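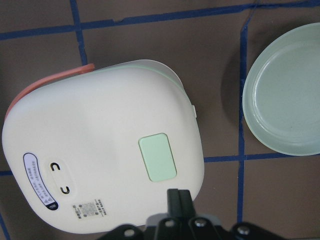 Keeping a Two-Armed Cell in Good Order

The handling cell at Vavside occupies one bench in a shared laboratory at Fencombe, and its daily work is modest. Two arms, each with a black gripper, move household articles between the squares of a taped grid. The articles are deliberately ordinary: a white rice cooker with a pink handle, pale green plates, a small yellow item of play food. The cell had completed 1,117 recorded runs by the end of July, and the laboratory attributes that figure chiefly to its maintenance routine.

The routine begins with the grid. Blue tape was chosen because it can be replaced in minutes, but it frays, and a torn end may lift far enough to catch a fingertip. Staff inspect the strips before the first run and note any gap in the log. Short breaks are left alone until Thursday, when the whole surface is checked against the layout drawing.
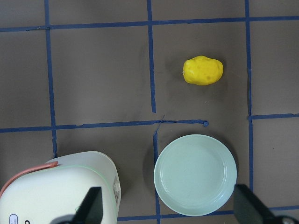
A gap in a line does not stop work, as the grid is a guide for the people who lay out the objects and the arms do not depend on it. Worn fingers are a more serious matter. Each pair is compared with a reference set supplied by Aoki, the contractor that built the cell, and is changed after 628 runs whether or not wear can be seen. The screws on the linkage plates are tightened at the same time.

The wrist cameras are then checked. With the arm held above the rice cooker, the operator confirms that both fingertips appear in the view and that the lid is in focus. The procedure takes 14 minutes for the pair, and it is repeated after any collision — however slight.

Cables receive the closest attention.

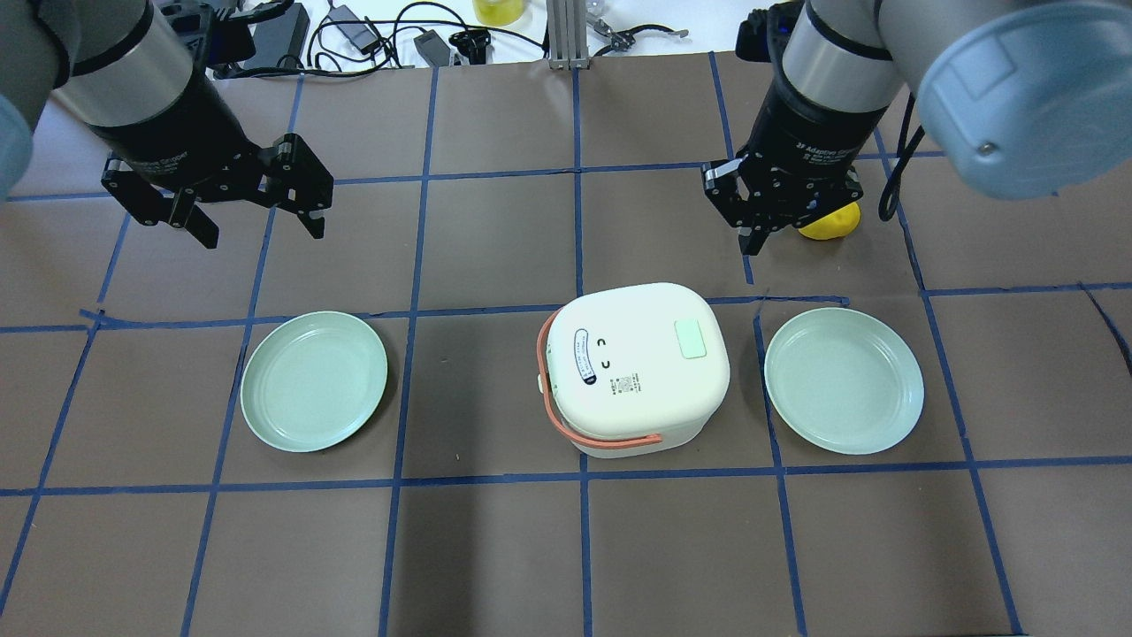 A cable that hangs freely from an arm must have enough slack for the full reach of the wrist, yet not so much that it can sweep a plate from the bench. The laboratory's written procedure, now in use at its sister site in Plodow, requires each arm to be driven slowly to its limits while a second person watches the cable along its length.

Of the 145 faults logged in the cell's first year, most were traced to connectors and very few to the arms themselves. Spare leads are now kept in a labelled drawer beneath the bench, and the log records the date on which each one was fitted.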